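Keeping the bin cell running: notes for the talk

Slot is after the coffee break. Allow a minute for people to sit down. Slides are numbered on the printout, the clicker goes forward only.

Opening

Good morning. I look after the bin-picking cell at the Sakoldale workshop. I'm going to talk about how it is set up, what we check and how often, and the repairs that have cost us the most time. There is very little in here about software. If you came for grasp planning, the Basen talk this afternoon covers that.

The cell has one arm, one metal bin, one table and a shelf of things to pick up. Its job is to take mixed items out of the bin, put them back, and do it again for as long as we can keep it going. Over the last test period it ran 706 hours. The arm itself gave us almost no trouble. Most of the stops came from cables, from the bin moving, or from the gripper being slightly out of line.

Slide 2: the log

We write every stop in a paper book next to the controller. It gets typed up at the end of the month. In that period we had 381 stops that needed a person to walk over. Say the number slowly, people always ask for it again.

I sorted them by what the person had to do:

Free or re-tie a cable: the biggest group by a long way.
Put the bin back where it should be: second.
Reseat or clean the gripper: third.
Restart something on the controller: fourth.
Everything else, including two power cuts and a leaking roof.

Before this we had no idea of the order. We had been spending our time on the controller, as that was the thing people complained about.

Slide 3: table and bin

The bin is sheet metal with sloping sides. We picked sloping sides so that items slide back towards the floor of the bin and don't lean in a corner where the gripper can't get under them. It works for heavy items. Light ones still end up against the wall.

The bin is not bolted down. I know some of you will want it bolted. We change the bin position between test sets, so we hold it with spring clamps and mark the table with tape. The routine is:

Wipe the table before placing anything.
Line the bin up with the marks.
Clamp, then push the bin by hand from each side.
If it shifts at all, take the clamps off and start again.
Run the slow corner check, with the arm going to each corner in turn.

The slow corner check takes 5 minutes. People skip it when they are in a hurry. When I went back through the log, a good share of the bin stops were on the first run after a change of position, with no corner check signed for.

Tape wears. Replace it when a corner starts to lift, and put the new piece down before you pull the old one up, or you lose the position.

Look at the clamps as well. The rubber on the tips goes hard and then they walk along the rim. We throw them out when the tips feel shiny.

Slide 4: cables on the arm

This is the long section. If time is short, cut slide 6, keep this one.

All our gripper power and signal lines run along the outside of the arm. They were added after the arm was installed and there was no room inside. So everything goes over the wrist, and the wrist is the part that turns most.

First version: we tied everything tight. It looked very tidy. The thick cable pulled on its connector every time the last joint went near its limit, and the connector failed after a few weeks. We changed it, tied it tight again, and it failed again.

Second version: we left a lot of slack. The loop then caught on the bin wall when the arm went in low. This gave us most of the cable stops in the log.

What we do now is set the loop with the arm at its worst position. Drive the arm by hand to the lowest point in the bin, turn the last joint to one end, tie there, turn it to the other end, and check that nothing is tight and nothing touches the wall. Then do the same at the opposite corner. It takes two people, one on the pendant and one watching. The person watching stays outside the fence line and calls out.

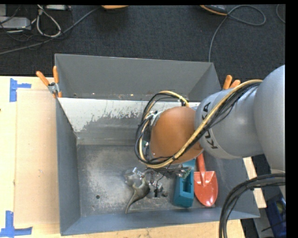 The thin lines are tied to the thick one so they move together. When they were loose on their own they worked their way between the joint cover and the bracket. Use soft ties where the bundle bends and save the plastic ones for the straight parts. Cut the tails flush. A sharp tail will saw through the jacket next to it, and I have a piece of cable with me if anybody wants to see one.

Pass the cable round here.

We replace the whole bundle every 1000 hours whether it looks worn or not. The old bundle goes in a box with a label, and we cut one open now and then to see how the inside has held up. So far the strands go first at the bend nearest the wrist.

Slide 5: gripper

Weekly job, done with the cell locked off. Fingers off, wipe the mounting faces, check the small screws with the torque driver, fingers back on. Then close the gripper on the gauge block and look for light between the finger and the block. If there is a gap on one side, the finger is bent or there is dirt behind it. Nine times in ten it's dirt.

The fingers hit the bin floor more often than we would like. We lowered the approach speed for the last part of the move and that helped. We also keep a spare set of fingers already measured, in a drawer with the gauge block. Before that, a bent finger meant waiting for the machine shop.

Coating flakes are the other thing. Metal bins lose their finish over time from all the knocking, and the bits get into the slides of the gripper. Vacuum the bin at the start of each shift. Do not use the air line, it blows the dirt straight up into the mechanism.

Slide 6: items in the bin

(Can be cut.)

We keep a list of what may go in. It covers household items, garden tools, plastic toys and a few blocks we made ourselves. The list exists because people kept dropping in whatever was on their desk. One mug cost us a finger and half a day of picking up pieces.

Rule of thumb: if you wouldn't drop it on a metal floor from knee height, it stays off the list. Anything with a long handle gets a note, as the handle can lie up the wall and meet the arm on the way in. Anything that sheds paint comes out at the next clean.

Slide 7: spares and costs

Spares come through Shawky, and the custom bracket at the wrist was made by Iden. Lead time on the bracket was the worst of the lot, so we now hold two. For the rest we keep one full cable bundle, two connectors, one set of fingers, a bag of ties, four clamps and a roll of tape. It all fits in one drawer. The list is taped inside the drawer front and whoever takes the last of something writes it in the book.

Slide 8: what we would change

If I built the cell again I would choose the cable route before choosing where the bin goes. We did it the other way round and have been working round it since May. I would also put the controller where you can see the bin while you are typing. At the moment you have to lean.

We are trying a spring return on the loop, so it pulls back up when the arm rises. It has been on for some of the night runs and I don't have enough hours on it to say if it is better. The spring makes a noise that people don't like.

Questions

Likely ones:

Why not a hollow-wrist arm? We already owned this one.
Who does the weekly check? Whoever is on the early shift, and they sign for it.
Can you share the log sheet? Yes, paper copies are on the table by the door.

Take the cable sample back before leaving the room.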